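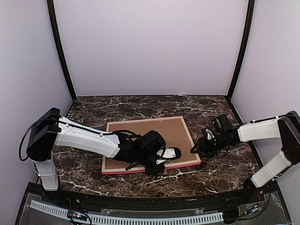
Page last changed: 1/28/23

Sealing the back of a picture frame with paper

A paper dust cover is the last job in framing and the one most people skip, which is a shame as it only takes half an hour and keeps those tiny thunder flies from creeping in under the glass. I learnt it from Roxana Correa at her evening class in Sarkmont, and I still do it very much her way, give or take a bit of muttering.

You will need brown kraft paper, double-sided tape or PVA, a sharp craft knife, a metal ruler and a damp sponge.

Lay the frame face down on something clean. If the front is gilded or soft, put a folded towel underneath first. Check that your pins or tabs are holding the backing board snugly all the way round, and run gummed tape over the gap between board and frame.

Cut the paper so it is bigger than the frame by 28 mm or so on every side — you can be generous here, it all gets trimmed.

Put your tape or a thin line of glue along the wood, a few millimetres in from the outer edge. Lower the paper on from one end, smoothing outwards with the flat of your hand. Don't fret over small wrinkles!

If you used glue, wipe the paper very lightly with the sponge and leave it overnight. It pulls up tight as a drum as it dries. (Skip the sponge with tape, it only makes a mess.)

Trim with a new blade, holding the ruler just inside the edge of the frame. Go slowly at the corners, where it loves to tear.

Now screw in your D-rings, a third of the way down each side, straight through the paper, and tie on the cord. Felt pads on the bottom corners finish it off nicely.

Prakash Chacko wrote in August to ask about very old frames with crumbly wood. I'd use glue on those — tape tends to lift.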